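Clearing the songs for our spring program

Many of you have asked why the Nornham community chorus recording took so long to reach the website, and the short version is music rights. The longer version is rather more interesting (to me, anyway!), so pour yourself a coffee and bear with me.

When we sing a song at the Arside hall, the hall's yearly license takes care of the writers. Lovely and simple. A recording is a different animal. The moment we press a disc or put a track up for download, we need a separate permission for each song, and once there is video to go with it, we need yet another one, and that one has to come straight from the publisher, who can say no or simply never write back.

We had 2 songs this year that gave us real trouble. One was a folk tune we had all sung since grade school and assumed was free for anyone to use. The tune is, but the arrangement in our folders was published by Tusten Music, and the harmonies we love so much belong to them. I wrote to them in February and heard back in April, and they were perfectly kind about it. They asked for $70 to cover 200 discs, and we paid it gladly.

The other was the closing number, which borrows eight bars from a much older pop record. I had always thought a few seconds of anything was fair game, and I'm sorry to report that there is no such rule. We ended up leaving it off the disc, though you will still hear it at every concert as long as I have a say in it.

If you are arranging something for the fall, please send me the title, the writer and the publisher before we hand out copies. It's usually printed in tiny type at the foot of the first page. I'd like to get the letters out by the end of June, while the altos are still speaking to me.

Also in this issue
Notes from the Xu piano fund
Fall rehearsal times at Arside
Looking after your sheet music
Rides to the Nornham concert

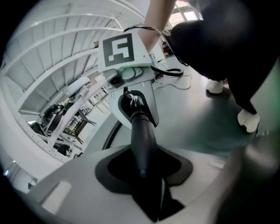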